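Call for Participants: The Family Computer, 1985 to 2010
Tallberg Local History Library, Ploltovcombe

Did your family have a computer that lived in the dining room? Did you have to ask your sister to get off the phone before you could go online? Did somebody in your house keep the Christmas card list, the farm accounts or the first four chapters of a novel on a big beige box with a dust cover over it? If so, we would love to hear from you, and we would love it even more if you brought your mother.

The Tallberg Local History Library is collecting spoken memories of the home computer for our next oral history series. Our last one, on corner stores, ended up with 61 recorded conversations, and people still stop by the front desk to tell us about a candy counter we missed. We would like this one to be just as full. The recordings will be kept in the library's permanent collection, and shorter pieces from them will be played in a listening room on our second floor starting in October.

Who we are looking for

Anyone who lived in Ploltovcombe or the towns nearby for at least part of those years and remembers a computer at home. You do not need to know how any of it worked. We have plenty of enthusiasts on our list already (hello, and thank you, you wrote to us within the hour) and what we are short of is everyone else – the people who typed up church bulletins, the kids who were allowed thirty minutes after homework, the grandparents who were given one as a present and were a little afraid of it. We would especially like to talk to:

People who ran a small business or a farm from a home computer
Parents who saved up for one, and can remember how they settled on it
Anyone who learned to read, type or speak English with the help of one
People who worked at the Nyarko electronics store on Mill Street, in sales or at the repair counter
Families who never had one and used a neighbor's or the school's

Two or three members of the same family are very welcome to come together. Some of our best recordings are of people disagreeing about what year something happened.

What taking part involves

You would come in for one conversation of about an hour and a half. It takes place in the small reading room, which has comfortable chairs and a door that closes, and there will be coffee or tea and usually something baked. One of our interviewers will ask you questions, but they are only there to get you started, and you can wander off wherever you like. We will ask what room the computer was in, who was allowed to touch it, what it was for and what it ended up being used for. We will also ask about the day it left the house, if it ever did. A good many are still in closets.
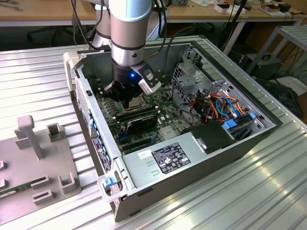
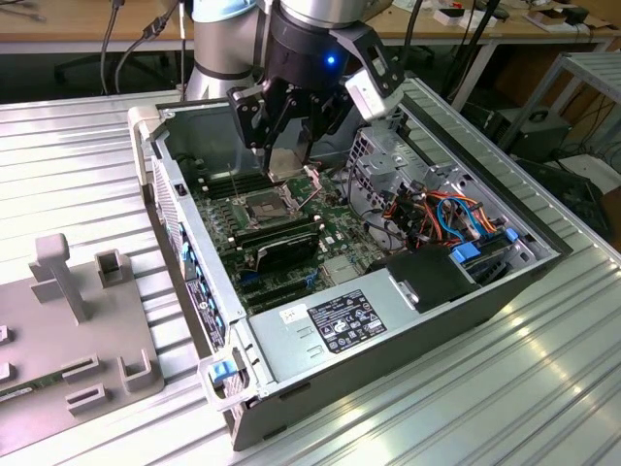

A desktop tower on its side with the cover off and the motherboard showing.

You are welcome to bring things along to help you remember. Photographs, receipts, manuals, a box of floppy disks with your handwriting on the labels, a mouse pad from a bank that has since closed, all of it is useful. If you would like us to scan papers or photographs, we can do that while you wait and hand them straight back to you. Please do not carry in anything heavy without calling first. We have a cart, and we would much prefer to meet you at the side entrance with it. We are sorry to say that we can't recover files from old drives, and we are not able to take computers as donations, as our storage space is full to the ceiling with corner store signs.

If getting to the library is difficult for you, we can come to your home, or to a relative's home, within the county. A limited number of conversations can also be done over the phone in the evening.

Payment and permissions

Every participant receives a $25 gift card as a thank you, and we cover bus fare or parking. Before the recording we will go through a short consent form with you, out loud if you like. You decide whether your full name is used, your first name only, or no name at all. Afterward you will get your own copy of the recording, and you can ask us to take out any part of it before it goes into the collection. Nothing is played in the listening room until you have told us you are happy with it. Participants under 18 need a parent or guardian with them, though given the dates we expect you will mostly be a bit older than that.

The series is paid for by a grant from the Zindovier Fund, which also supported the corner store recordings.

How to sign up

Call the library at extension 917 and ask for Nkrumah Arthur, who is running the series and will most likely be the person sitting across from you with the coffee. You can also fill in one of the green cards at the front desk and drop it in the box. Tell us your name, the best way to reach you, and a line or two about the computer you remember – the make is nice to have, but "the gray one" is fine too.

We answer everyone, although it may take us a week or so. If you would like to see the reading room and ask questions before you make up your mind, come by any Wednesday at 2 p.m. and we will show you around. You won't be asked to sign anything, and you can go home and think it over.

Please pass this along to anyone who doesn't spend much time online. Paper copies in large print are available at the desk.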